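Home | News | Opinion | Letters | What's On | Contact

Opinion

Give every table a basket

Print this page | E-mail this to a friend

I have thrown away a lot of other people's drinks. I help clear up after the Saturday sessions at the hall in Zurnbridge, and by the time the chairs are stacked there is always a row of bottles left on the tables with an inch or two in the bottom. I tip them down the sink, rinse them and put them in the recycling. It takes me 30 minutes on a busy week, and I have come to think that most of that time is wasted because of where we put our bins.

We have one large bin by the door and another in the kitchen. Both are perfectly good bins. People walk past them with their coats on and their hands full, and the bottle stays on the table. I used to put this down to bad manners. I don't any more. The same people will carry a cup back to the hatch if there is a tray on the table to put it on. They tidy up when the place to put things is within reach.

My second complaint is that nobody can tell which bottle is theirs. Clear plastic bottles look alike once the label has been turned to the wall, and a person who isn't sure will leave it alone and open another. The only ones that seem to get finished are the ones with a strong label. A bottle of tea with big white characters on green is easy to remember as your own when you come back from the other end of the room.
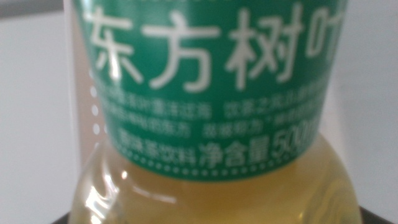

A bottle of 东方树叶, with its name in white on the green label.

I am not asking anyone to change what they drink. I would ask the shop in Erow that supplies us to stop selling us plain water by the case, when we have a tap and a cupboard full of jugs. But that argument has been going on since before I joined and I don't expect to win it in one page.

What I do want is a basket on every table. It should be a plain plastic one with holes in the sides. A solid box hides what is in it, and by the end of the afternoon it has a puddle in the bottom with a crisp packet floating in it. With holes you can see when it is getting full, and you can stand it in the sink and run the tap straight through. It needs to be light enough to carry in one hand. It should also be rectangular, so that it will sit along the edge of a table without taking up the middle, where people want to put their elbows.

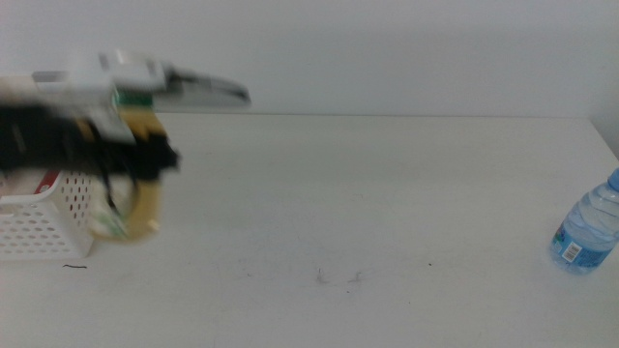 White basket with perforated sides, at the left of the table.

We tried this at the Lennox Road rooms for most of November. I bought 10 baskets out of the tea money, and I admit I should have asked first. We put them out with the chairs and said nothing to anyone. By the second week the bottles were going in, along with wrappers, paper napkins and a glove. Clearing up meant walking round once and emptying each basket into the right sack. I was home before six.

There were objections. One was that baskets on tables look untidy. They do, a bit. A table with things in a basket still looks better to me than a table with the same things spread across it. Another was that rubbish should not sit where people are eating, and I agree with that. The baskets are for bottles and dry packaging. Anything with food on it goes to the kitchen bin, and we have never had trouble getting people to understand this.

The third objection was that we should wait for the new recycling unit from Zerton, which has a separate slot for everything and a lid that closes by itself. I have seen the leaflet. It would stand by the door, where the present bin stands, and people would walk past it with their coats on.

The baskets are still in the cupboard at Lennox Road, stacked inside each other on the lower shelf. I would like them brought over to Zurnbridge and put out this Saturday.

Reader comments

hallgoer: Agree about the holes. We had solid tubs at our place and the smell by spring was dreadful.

two_sugars: What about a marker pen on a string? Write your name on the bottle. Costs next to nothing.

Erow resident: The tap water in that hall tastes of pipe. That is why people buy bottles. Sort that out first.

hallgoer: It tastes fine if you let it run for a minute.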